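Home | Ask Us | Big Machines | Tiny Machines | Try It Yourself

Filed under: How Computers Think

How Does a Robot Know Where Its Hand Is?

By Elsie Bickerstaff
December

Close your eyes and touch your nose. Go on, I'll wait!

I bet you got it, or at least landed somewhere on your face. You didn't need to look, because your muscles and joints are always sending little messages to your brain saying "elbow bent, hand up, nearly there." You've been practicing since you were a baby, so you don't even notice the messages anymore.

A computer gets none of that for free. Somebody has to write software that works out where a hand is, which way it's tilted and whether the fingers are open or shut. I write a bit of that software myself, on a project called Prenora, and I think it's one of the best puzzles there is.

Our way of doing it starts with people. A person holds a gripper in each hand (a gripper is a robot's version of fingers, and ours has two) and does an ordinary job with it, like putting something in a bag. The computer keeps track of how the grippers move. Later on, a program studies all those moves and tries to learn the job.

But how does the computer keep track? With dots!

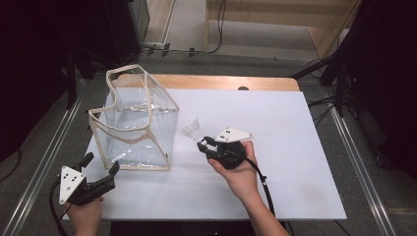

Each gripper wears a plate with a pattern of black dots on a white background. Black on white is easy for a camera to pick out, even when the rest of the room is full of cables and tripod legs. My software knows exactly how the dots are arranged on the real plate. So when it finds them in a camera picture, it can compare the two.

Try this at home. Draw some dots on a piece of card and hold it straight in front of you. Now move it far away - the dots look smaller and closer together. Tilt it, and the pattern gets squashed on one side. You can tell the card is tilted just by looking at the squash, and so can the software. It does it with geometry, and it does it 20 times every second.

That adds up fast. Our longest recording has 3,665 pictures in it, and the program looked for dots in every single one. (I had a sandwich while it worked.)

Sometimes it can't find them. An arm gets in the way, or the plate turns so far that the dots face the wall. Then the software has to guess, and it guesses the way you would if a friend ran behind a tree. You'd expect them to come out the other side, going about as fast as before, wouldn't you? My friend Bastian Kuhlmann wrote our guessing part. The first time we tried it, the computer was quite sure the gripper had gone through the floor.

See-through things are another headache. Clear plastic shows you whatever is behind it, and it shines in odd places when light bounces off it. A bag is worse still, because the sides can flop and then it's a new shape! The dots tell us where the grippers are, but they don't tell us a thing about the bag. For that we need a different program, one that has looked at lots and lots of bags. Sigrun Sjöberg is teaching ours, and it still mixes up a shiny patch and an edge more often than she'd like.

Lizeth Usuga, who is nine, wrote in to ask if the robot gets bored doing the same job 100 times. It doesn't, Lizeth, but I do. I usually hum.

If you make a dot card, try hiding one dot with your thumb and see if you can still tell which way it's tilted. Then hide two. I'd love to know how many you can cover before you get stuck.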